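Vendik opens its bench teaching program to small laboratories

Skarport, 20th February – Vendik, the company behind the Cirillo teaching software for two-armed bench robots, is today opening its teaching program to small laboratories that would like to show a robot their own routines and have never had an engineer on staff to help them do it. Places are available for 60 laboratories in the first intake, and applications are welcome from hospitals, colleges, food testing firms and anybody else with a bench and a patient technician or two.

The idea behind Cirillo is an old and friendly one: if you want somebody to learn a job, you stand beside them and do it together. A technician takes hold of a pair of hand controls and works through the task at an easy pace while the robot's arms follow along, and the software keeps a record of every movement and every camera view. Where remote control feels clumsy (and for some jobs it does, at least for the first morning), the technician can take the arms by hand and guide them directly. Either way, what gets saved is a demonstration by a person who knows the work.

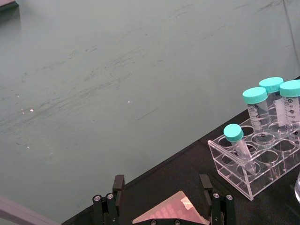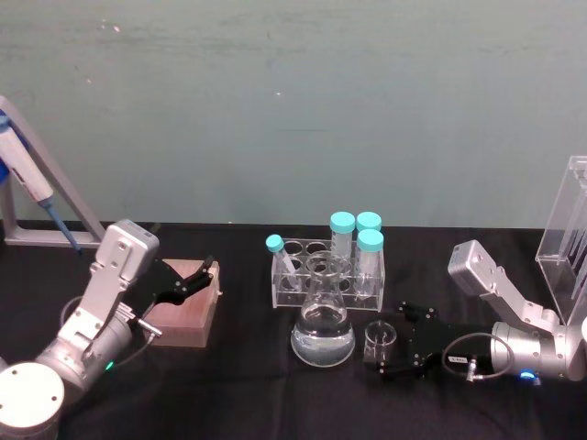 Vendik began the program in December with a single partner, the water testing laboratory Dridness, whose staff recorded 386 demonstrations over the course of the trial. Much of what was learned there has gone straight into the guidance that new laboratories will receive. Teachers are now encouraged to set up their bench with ordinary glassware and to leave it a little untidy, so that a small capped tube leaning over to one side in a clear rack, with bigger tubes standing straight further along, is a perfectly good place to begin a lesson. A robot that has only ever been shown tubes in tidy rows will have a hard time on a real bench, and we would much prefer that it meets the awkward ones early, while there is still a person at the controls.

"I had expected to spend my days typing, and what I did was pick things up and put them down again, very slowly, which suited me very well," said Assunta Mancuso, senior technician at Dridness. "By the second week I had stopped thinking about the controls. I was thinking about how I hold a tube, and I don't believe I had given that any thought in all my years here!"

Laboratories that join the program will receive the Cirillo software, 4 days of training at their own bench and a library of 300 practice lessons to borrow from or change as they please. They keep full ownership of everything they record. Those who wish to share demonstrations with other members may do so, and may take them back again later if they change their minds.

"Some of our best teachers told us at the start that they weren't computer people," said Yuri Koval's colleague Guoqing Duan, head of training at Vendik. "We are very glad they came anyway – their hands know things that we could never have written down."

Applications can be made through the Vendik website. Questions about the program should go to Fiorella Guerra in the Vendik press office, who will also be happy to arrange visits to the Skarport workshop.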